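Home Notebook Parts Bench log Search

Sunday, June 8, 2025

Second tower from the Nasside lot. Side panel came off after I gave up on the thumbscrews and used the long driver. Two screws stripped, both in the tray marked "bin." Vacuumed first, then the brush. Igor Gajewski had this one down as dead on the January sheet, so I'm treating the power supply as suspect until it's been on the tester.

I want the case more than the board. The plan is to move the Otik build into it and free up the bench. Before that I need to know which of the plastic fittings unclip and which are fixed. The gray bracket is the one to go slow on. I don't have a spare and I'd like to keep it whole. Same for the blue tabs along the rail. On the Hellden cases those went brittle and snapped as soon as anyone used a metal tool, so nylon spudger only, please.
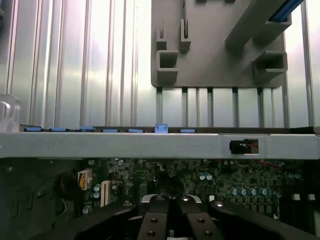 Left to do: trace the blue run at the top before pulling anything, label both ends, then take out the drive. It's a 500 GB according to the sheet. If it spins up it goes on the wipe shelf with the rest. Memory goes back in the Falcão box.

Tester was showing low battery again. Put in a new 9-volt and wrote the date on the tape.

Stopped after 60 minutes. Case is on the left end of the bench with the panel leaning behind it, screws in cup 6. Don't stack anything on it.

Igor, do you still have the torx set? Slot 37 on the tool board is empty.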